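Cataloger, Autographs and Historical Documents
Odero Auctions
Posted February 14, 2025

Odero is a small auction house with a big backlog, and we would love some help with it! We sell signed letters, military commissions, land grants, ship's papers, old checks, album pages and the occasional box of family correspondence that turns out to be far more interesting than the family thought. We are looking for a full-time cataloger to join the two of us who write the descriptions now, Annag Menzies and Hnat Stasiv.

Most of your first year would go to the Alipour collection, which came to us last fall in filing cabinets and hatboxes and runs to 3,184 items. The bulk of it is nineteenth-century American political and legal paper, with a good run of governors and a lot of people you will have to look up (we do too). The first part goes on the block in September, and we would like you to feel at home with it well before then.

The day-to-day work is reading, measuring, transcribing and writing. You would note folds, toning, stains, repairs and trimmed margins, compare signatures with our reference files, spot secretarial and stamped signatures, and write it all up in plain sentences that a bidder 3,000 miles away can trust. You would also answer condition questions from bidders in the last days before a sale, when the phone hardly stops – some of us rather enjoy that part.
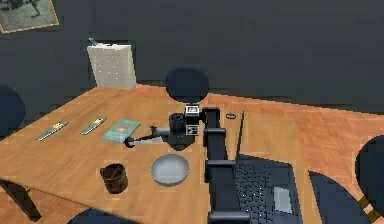 Do I need to have worked at an auction house before?

Experience in a library, an archive, a rare book shop or a serious private collection counts just as much with us, and Hnat came here from a county records office. What we do ask is that you can read old handwriting without too much suffering, that you write clearly, and that you are comfortable saying "we are not sure" when we aren't.

Some French or German would be a nice extra. So would a feel for old paper and ink, though Annag is a patient teacher and likes nothing better than a long talk about watermarks.

The job comes with health coverage, paid vacation and a desk by the north windows. Hours are regular except in sale weeks, and extra time then is given back to you afterward.

To apply, please send a resume and a short letter to Ashton Rutherford at our front office, along with a description of any one signed document you know well, in 9 lines or fewer. It can be your grandmother's diploma – we just want to see how you look at things. We read every letter and will write back to everyone.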